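Ballstead Robot Club – Frequently Asked Questions

Do I need experience to join?
No. Agata Colombo teaches the basics of programming in April, and new members work beside older ones.

What do you train the robot to do?
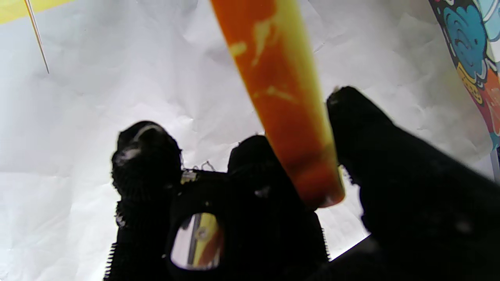

Our main project is named Clarko, and its theme is the kitchen. Members choose one small task and repeat it until they understand every mistake. An orange, carrot-like piece is good for beginners, as its tapered shape teaches you to think about where the fingers should close.

How many attempts does one task need?
It depends on the task. In the last project we recorded 138 attempts for one object.

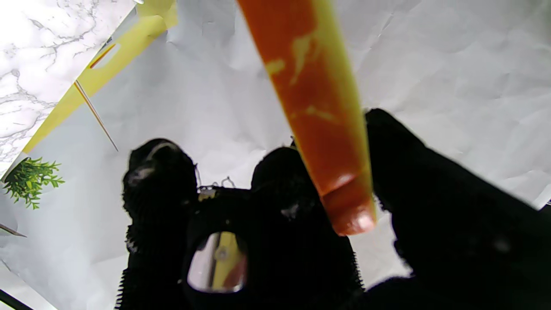
Many of these were failures, and we keep them too – they are useful when we compare two programs.

Can I change to another task later?
Yes, after you write a short report.

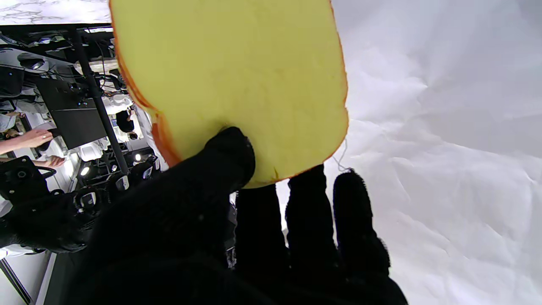

Marquez wrote to us that the report took longer than the programming, and asked if it can be shorter. One page is enough.

Is there a final demonstration?
Yes. Each team has 2 tries to bring a slice of bread to the toaster with both arms. The maximum is 80 points.

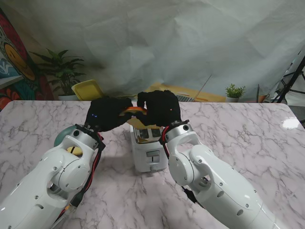 Page last changed: 2023-05-22

Can my family come to watch?
Yes, guests are welcome. Please write their names on the list at the door.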